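June, bench notes, procurement origin check

Went through the mask stock with Branwen Rees. Of 2,401 listed, 40 boxes have no country of origin on the label. Skyrme's paperwork says UK packed, but doesn't say where they were made. The council motion asks for the second. Wrote to Cledwyn Phillips for the supplier list. 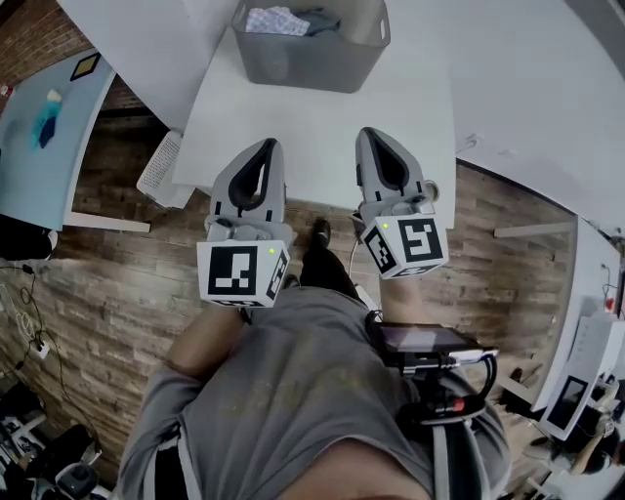 Piret wants lot 114 kept back until he replies. Moved it to the top shelf. Test kits still to do.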